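**How does a school buy a robot arm?**

The school in Luddale has saved 2336 pounds for an arm. That is a lot of money, but it must pay for many things: the arm, the gripper (this is the robot's hand), a strong table and spare parts. The class put 466 pounds aside for repairs.

Before buying, you can try the job on a computer. It costs much less!
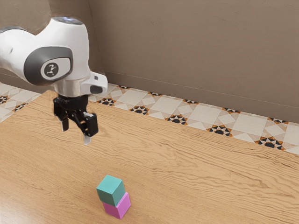

*A computer-made robot arm with its gripper open, and two cubes in a stack.*

Then ask the shop: how heavy a thing can it lift? How long must we wait? In Luddale the answer was 41 days.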